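Getting a Duvet Back Into Its Cover Without Losing the Afternoon

Filed under: Bedroom, Laundry, Minor Grievances
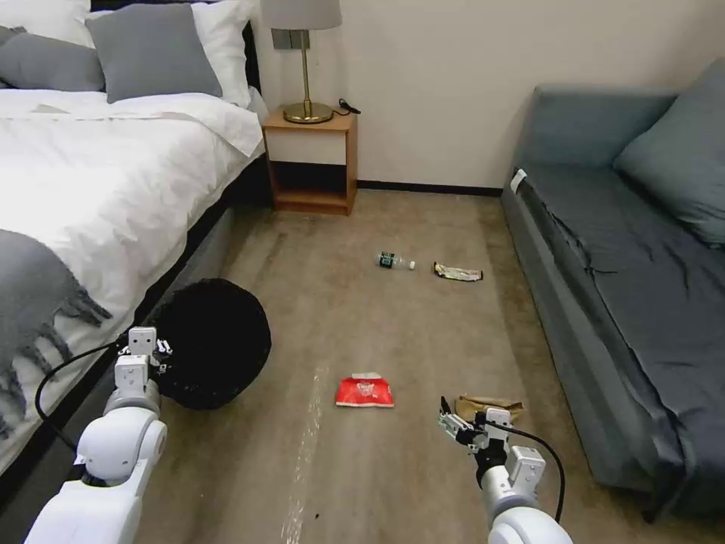 How often does a duvet cover need washing?

Every 2 weeks if you sleep without a top sheet, once a month if you use one. Dogs, toddlers and people who eat toast in bed should halve those numbers and stop pretending otherwise.

The washing is the easy part. The machine does it. The trouble starts when the cover comes out clean and has to be reunited with the duvet, which has spent the meantime enjoying its freedom.

Before you start

Turn the cover inside out before it goes in the wash, and leave it inside out when you dry it. The seams get cleaner, the lint ends up where you can pick it off, and you're already set up for the roll method below. Button or zip it closed for the wash, too. An open cover is a trap for socks. I once found a fitted sheet, a dishtowel and one mitten in mine, all packed into the same corner and all still soaking.

The roll method

1. Lay the cover flat on the bed, inside out, with the opening at the foot.
2. Lay the duvet on top and line up the corners. If your cover has ties, tie them now. You will be tempted to skip this. I skipped it for years and slept under a sort of hammock.
3. Start at the head and roll both layers together toward the foot, fairly tight, like a sleeping bag.
4. At the foot, reach into the opening and turn the cover out over each end of the roll, one end at a time.
5. Close the middle buttons, then unroll back toward the head.
6. Pick up the two foot corners and shake until it looks right or your shoulders give out.

The first try will take a while. Mercy Mwaipopo, who taught me this one Saturday in her spare room, does it while talking on the phone. I need silence and a clear conscience.

The grab method, for the impatient

Cover inside out, arms inside it like a bad ghost costume, one far corner in each hand. Grab the matching corners of the duvet through the fabric, hold on, and flip the whole thing over yourself. It's faster than rolling and works well up to a queen. With a king you may need to stand on something, and I'd rather not be responsible for that.

Corners that won't stay put

No ties in your cover? Sew some in. A few inches of cotton tape at each inside corner will do, with a matching loop on the duvet. Stitch the loop to the edge binding only – go through the shell and you'll be finding feathers until August. Rosalie Frei uses large safety pins and has never been stabbed, she says, though she says it a little too quickly.

The clips they sell for this are fine. I've used the Prantl ones, which grip well but feel like a small stone if you roll onto them. The Kenitz kind are softer and let go at the slightest argument.

What about wrinkles?

Take the cover out of the dryer while it's still a touch damp and put it on the duvet after a good hard snap. Leave the bed open for an hour so everything airs out. Nearly 80 percent of the creases will drop out on their own, by my own very unscientific reckoning, and the rest you can cover with a blanket. Ironing a duvet cover is legal but I don't know anyone who has been improved by it.

Sizes, briefly

Wash the cover once before deciding it's too big. Cotton shrinks, and a cover that looked roomy in the store may fit snugly by the second wash. If it's still loose, the duvet will slump to the bottom no matter how nicely you tie it. A cover slightly smaller than the duvet gives you a fuller look, and nobody measures your bed but you.

Storing the spare set

Fold the sheets and one pillowcase, then put the lot inside the other pillowcase. The cover can go in there as well if it's thin. Label it with the bed size, because a folded queen and a folded full look exactly alike at 16 minutes to midnight.

Next up on this page: fitted sheets, and why mine live in a ball.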